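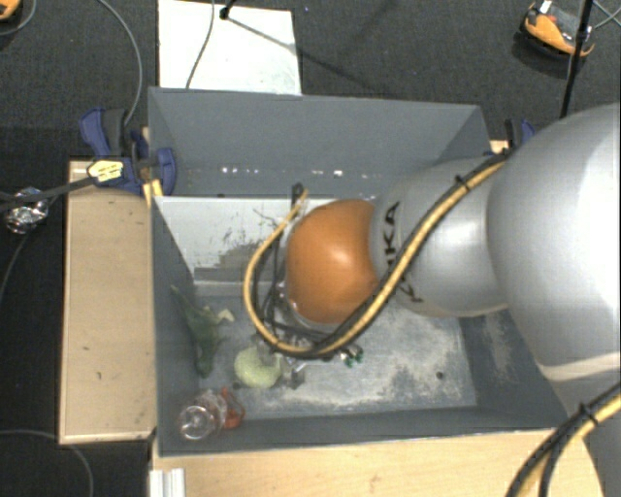

I run a small machine shop with my sister-in-law, and for most of last spring we went back and forth on whether to buy a bin picking kit. You know the pitch. Parts show up in a tub, all jumbled, and the robot reaches in and takes them out one at a time so a person doesn't have to. We ended up taking the Medulach kit on a trial, and I have opinions.

First, the good stuff, and there's a lot of it! The kit bolts onto an arm you already own, the software runs on a regular desktop, and I had it grabbing castings by the afternoon. I am no programmer. The old Flutberg package we looked at a few years back wanted a week of training before you were allowed to touch anything, so I was pretty happy.

What bugs me is how these things get sold. The Medulach brochure has a robot plucking identical blue blocks out of a spotless tub, and Bullum does the same with little white cups. Nobody's tub looks like that. Ours is gray and beat up, with scratches all over it and dust in the bottom, and stuff that doesn't belong in there ends up in there anyway. I want to see the thing tried on a clear plastic bottle, or something floppy and green, or two odd shapes leaning on each other in a corner. Clear plastic is where I'd start, because the camera has to find the edges of something you can look straight through (and the walls of the bin don't help, the corners are the worst).

So that's how I ran my own trial. I made 100 picks with our castings and 100 with junk from the recycling. The castings went fine. With the junk, the gripper wasn't even what slowed us down most – it was the hoses. Our bundle hangs in a big loop at the end of the arm, and every time the wrist turned to get at a corner I stood there watching that loop and holding my breath. The manual gives cable routing half a page. Half a page! The calibration section gets 12.

Then there's the price. The base kit is fair, I think. But the support plan is $291 a month, and without it you don't get the updates to the grasping software, and the grasping software is the whole reason you'd buy the thing. Miettinen charges more up front and then leaves you alone for 6 years, and I'd take that deal even if their screens look like a bank machine from my childhood. A shop our size plans around what it already paid for. A monthly bill that can go up whenever somebody in an office feels like it makes me itchy.

Would I buy it? For castings, yes, and we probably will in August when the slow season hits. For mixed junk, I'd wait a version or two and bring my own bucket of trash to the demo. If the salesperson gets nervous about the bucket, ask for a longer trial.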